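Airing winter woollens before they go away for the summer

WencheL
Every May I get the jumpers out and give them a proper airing before they go in the chest, and every May my sister tells me I'm wasting my time and should just wash the lot.
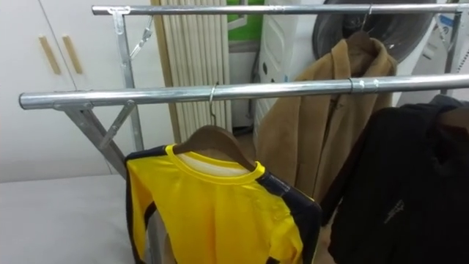

My mother always did it on a dry, breezy morning, windows open at both ends of the house, and left everything until teatime. I do the same, though I turn things inside out first, which she never bothered with. Does anyone else still do this, or am I the last one?

ketsara_o
You're not the last, Wenche! But I'm with your sister, I'm afraid. Moths go for skin and crumbs and whatever else is on the cuffs, and fresh air won't shift that. I wash mine at 3 in the morning when the baby's up (joking, mostly) and dry them flat on a towel.

Sverre Tveit
Washing every jumper every spring is how you end up with felt. I've a Skarora pullover that has been washed perhaps twice in its life and it's lovely still. Air it, brush it, fold it, done.

ketsara_o
Twice?! Sverre, I say this with great affection, but I'm glad we only meet on here. A cool wash with proper wool soap won't felt anything if you leave it alone and don't wring it.

Ulla G
Could I put in a word for the freezer? Bag each one up well and leave it in for a fortnight. We lost a beautiful cardigan of my husband's to moths, 400 kroner it cost back when that was real money, and I've done it ever since.

WencheL
Oh Ulla, what a shame about the cardigan. Our freezer is full of rhubarb, so I think I'll wash the two worst ones to keep Ketsara happy and air the rest. Do you put cedar in with yours afterwards, or lavender?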